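Small Porch, Big Chair
Home
Older posts
Say hello

The trailer, the log page and my Tuesday at the police station

I have been meaning to write this one up for weeks, and my sister keeps asking for it because she only got the short version over the phone (she was driving, and I don't like to tell a long story to somebody who is driving). So pour yourself something. It starts with a trailer.

Those of you who have been reading since the old site will remember the trailer. It was Dad's, a flat little utility thing with one fender newer than the other, and it lived beside the garage here on Arton Street for years and years. We hauled mulch on it, and brush, and once a piano that we should have paid somebody else to haul. It isn't worth much. When I had to put a number on the form I wrote down what Dad paid for it, crossed that out, and wrote something smaller.

Anyway, one morning in May I went out at twenty to seven with the recycling and the trailer wasn't there. I stood looking at the grass. There was a yellow rectangle where it had been, with the nice green lawn all around it, and I remember thinking very calmly that my brother-in-law must have borrowed it. He hadn't. I called him before seven and he was good about it.

Then I did what I suppose everybody on our street does now, and asked the neighborhood page. Within an hour I had a great many replies. Several people were very sorry. One man was sure he had seen it going north on the county road, and another was sure he had seen it going south, and a woman I have never met told me it was my own fault for not having a camera. Somebody posted the license plate of a perfectly innocent landscaper, who has cut grass in Toren for longer than I have lived here, and by lunchtime people were saying unkind things about him. I felt sick about that. I asked for it to be taken down and it was, but it took until evening, and I still wave extra hard when I see his truck.

So on Tuesday I went down to the station and did it properly.
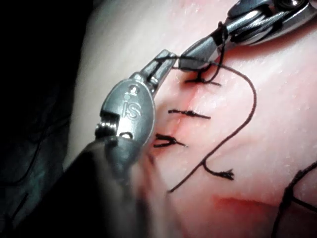 Two metal instruments up close, one with raised "iS" lettering.

I hadn't been inside the Toren station since a school field trip with my youngest. The front room is smaller than I remembered, and there's a window with a sliding pane and a bell you're supposed to ring. The records clerk who came out was Khrystyna-Mariia Vasylenko, and I am using her whole name with her permission, and she would like it spelled right, because the paper got it wrong when she was hired and then got it wrong again in the correction. She was wonderful. She gave me the form and a pen that worked, and when I got to the part about serial numbers and went blank she asked me whether I had ever registered the trailer. Well, of course I had! Dad had, and then I had, every year, and the number was sitting on a slip of paper in a kitchen drawer under the takeout menus.

I drove home and got it and drove back. The number ended in 1,397 if you read it the way Dad did, with a comma in it, as if it were money. He read every number that way. He read his own zip code that way. Khrystyna-Mariia typed it in without the comma and told me the report would show up in the next log.

Now, the log. This is the part I really wanted to write about, so thank you for waiting.

I have read the police log in our weekly paper for most of my grown-up life. I read it before the obituaries and after the letters. I had always thought of it as a kind of entertainment, if I'm being truthful, the barking dogs and the suspicious person who proved to be the meter reader, and my husband and I used to read the good ones out loud at breakfast. It had never crossed my mind that each of those little lines was somebody standing at that window trying to remember a serial number. When mine ran it said "Arton Street, utility trailer reported taken overnight," and that was the whole of it. I read it a few times. It looked very small next to the ad for the tire place.

I asked Khrystyna-Mariia how many of those she types up, since I was back in there a third time by then to add the bit about the newer fender. She turned her screen and showed me that the station had logged 2,884 calls since the first of the year. I couldn't get over it. We are not a big town. She said a fair number of them are alarms that go off by themselves, and welfare checks, where a son or a daughter far away can't get Mom on the phone and asks for somebody to go knock. She said those knocks are mostly fine and take a long time, because Mom wants to make coffee. Thefts from yards and driveways were 104 of the total, and that number was up from last year, though she wouldn't guess at why and I liked her for not guessing.

The paper doesn't print all of them anymore. It used to give the log a full page and now it's a column and a half, and some weeks it's dropped altogether if there's a lot of high school sports. I don't blame the paper, there are hardly any people left working there, and I'd sooner have a column and a half than nothing. But I do think something goes missing when it shrinks. With the full page you could see what a week in town was like. Down at the bottom, after the fender benders, you'd see that a found bicycle had been turned in, and somewhere a kid got his bicycle back. What we have in its place is the neighborhood page, where everything is alarming and half of it is about the landscaper.
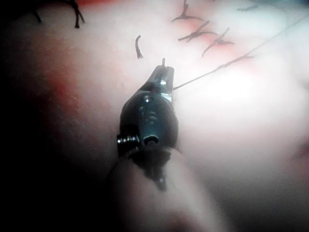 You can ask for the complete log at the window, by the way. I didn't know that. You fill in a half sheet with your name and the dates you want, and they'll print it out, and the first several pages are free. I have done it twice now. My husband says I have found my retirement hobby, and he may be right, though I notice he reads it over my shoulder.

All right, back to the trailer, I know that's what my sister wants.

It took around 3 weeks. I had given up, more or less. I had gone to Hsueh Hardware to ask about locks (shutting the barn door, I know, I know) and had a long talk at the counter about whether a lock does any good on a trailer when anyone with a truck and some patience can take it anyhow. The answer I got was that it does some good, in that most people who take things from a driveway are looking for the easy one. I came home with a hitch lock called a Flekex, which is bright yellow and quite ugly and needs a little shove with the heel of your hand before the key will turn. I bought it for a trailer I did not have. I put it on the kitchen windowsill and felt foolish every time I did the dishes.

And then the phone rang while I was canning, or getting ready to, I had the jars out. An officer from the next county over had come across a trailer behind an empty feed store with no plate on it, and had gone to the trouble of looking for the number stamped on the frame, and there it was in the system with my name next to it. He read it to me and I read it back to him with the comma in. There was a pause on the line. Then he asked if I could come with something to tow it, and I said my brother-in-law could.

It had a flat and a lot of somebody's old carpet on it, which we had to take to the dump ourselves and pay for. No one has been arrested that I know of. I asked, and was told it's still open, and that was said kindly enough that I didn't press. I find I'm not very angry. I was angry the first week, in a sort of busy way, and then there were tomatoes to deal with.

So if you take anything from all this (my nieces, I mean you), go and find the number on whatever you've got sitting in the yard. The mower too. Write it on a card, put the card somewhere that isn't under the takeout menus, and if the thing goes missing, ring the bell at the station window before you go asking the internet. They would much rather hear about it, even if it's small. Khrystyna-Mariia told me people apologize to her all day long for bothering her with a garden hose.

The yellow patch in the lawn had started to fill in by the time we got home with the trailer, and I had my brother-in-law park it a few feet over so the grass could finish. He thought that was silly but he did it. The lock is on. I still give it a tug when I go by with the recycling.

Next time I'll get to the pickle recipe, I promise, several of you have asked and I haven't forgotten. I just have to find where I wrote down how much dill.

Posted in: Around town, Family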